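Bevisska Grid Tablecloth, Pale Blue

Home > Kitchen & Table > Tablecloths

$26.00
In stock. Ships from the Candus warehouse.

A tablecloth for people who like their dinner parties with a hint of geometry homework. Thin dark lines on a pale blue-white ground, and enough right angles to show every guest exactly how far their fork has drifted.

We should say up front that it creases. Fold it into a drawer in July and it will come out in the fall with a full record of the experience. A warm iron on the back sorts it out, or you can put out heavy dishes and hope for a dim room. Thirumalai Salian, who runs our returns desk, recommends the dishes.
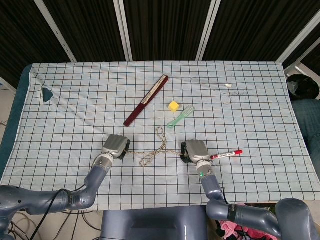
Sizing causes more email than everything else we sell. Measure the table, then add 7 inches on each side for the drop. If you measured the table with your arms, please measure it again.

Details
Width: 50 in
Length: 74 in
Care: machine wash cold, hang to dry
Hem: stitched, all four sides
Color: Pale Blue (also sold in Menon Gray)

Red wine should be rinsed out the same evening. Left until morning, it becomes part of the pattern, and our warranty has nothing to say about it.

Customer review
"Bought it for my mother, who put it away for a special occasion. It has been two years and one wedding. Looks very nice in the cupboard." Vsevolod Zinchenko

Returns
Unwashed cloths can come back within 26 days. Gravy counts as use.

Goes with: Istau napkins, set of 7. We don't know why seven either, but the supplier won't budge.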